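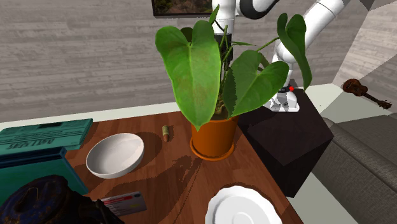
# Gripper swap in sim: Votano two-finger vs. Calvo adaptive, cluttered table

**ustberg_lab_2** wrote on Aug 7, 2021:

Posting results from the rendered tabletop set. Same arm, same pedestal position, same controller gains, only the end effector changed. The task is pick and lift, with randomized objects and a potted plant left on the table as an obstacle.

| | Votano 2F | Calvo adaptive |
|---|---|---|
| Episodes | 2092 | 2092 |
| Lift success | 81% | 74% |
| Planner timeout | 4% | 11% |
| Finger contact with plant | 3% | 9% |

Object seeds match between runs. The camera is fixed and looks at the arm across the table. Grasp candidates come from depth, top 7 by score, first feasible one gets executed. I expected the Calvo to win on the bowl and the plate and it did not.

**kinchain** wrote:

What collision geometry are you using for the Calvo? The stock file wraps the whole linkage in one convex hull. Closed, the hull is a lot wider than the fingers. That alone would account for the timeouts.

**ustberg_lab_2** wrote:

Stock file. I did not split it.

**kinchain** wrote:

Then the table compares hulls. Decompose each finger link separately and rerun. I did this in April for a bin-picking job and planner timeouts dropped by more than half.

**palletjack** wrote:

Disagree that it's only the hull. Look at where the wrist is. From that viewpoint most of the gripper is behind the stems and leaves. If you take depth from the same camera, candidates near the pot are scored on partial surfaces, and the wider gripper pays more for a bad width estimate. Add a wrist camera or move the fixed one before blaming the collision model.

**kinchain** wrote:

Both grippers see the same depth image, so the bad width estimate is common to both.

**palletjack** wrote:

Same error, different tolerance. The Votano opens to its limit every time in the default config. The Calvo pre-shapes to the estimate plus a margin. If the estimate is short, it lands on the rim.

**ustberg_lab_2** wrote:

Checked. Pre-shape margin is 2 mm. I had assumed it was larger.

**mesh_normal** wrote:

Two mm is far too tight for a scalloped plate. The rim radius changes with approach angle. Also check whether your leaves are solid in physics or render-only. In the Vitthorpe asset pack the plant ships with a visual mesh and one box collider over all the foliage. If you kept the box, the "contact with plant" row is mostly contact with air.

**ustberg_lab_2** wrote:

The plant is not from Vitthorpe. The leaves are individual thin meshes, rigid, no compliance. Contacts are logged per leaf.

**mesh_normal** wrote:

Rigid leaves are a problem of their own. A real leaf moves out of the way and the grasp goes through. I would drop that row or report it separately from failures.

**palletjack** wrote:

Keep it. On hardware I don't want the gripper pushing through foliage either, and rigid is the conservative choice.

**ustberg_lab_2** wrote:

Partial rerun. Calvo only, hull split per link, margin raised to 8 mm, camera unchanged. About 135 episodes so far, so treat it as a smoke test.

- Lift success: 80%
- Planner timeout: 5%
- Finger contact with plant: 8%

Timeouts are nearly level with the Votano. Plant contact barely moved.

**kinchain** wrote:

Consistent with the hull.

**palletjack** wrote:

You changed two variables. Timeouts can be the hull, lift success could be the margin. Run the split hull with the old margin.

**ustberg_lab_2** wrote:

Queued, full seed list. The wrist camera run goes after it. I need to fix the extrinsics first, the mount frame is rotated 90 degrees in my Calvo file.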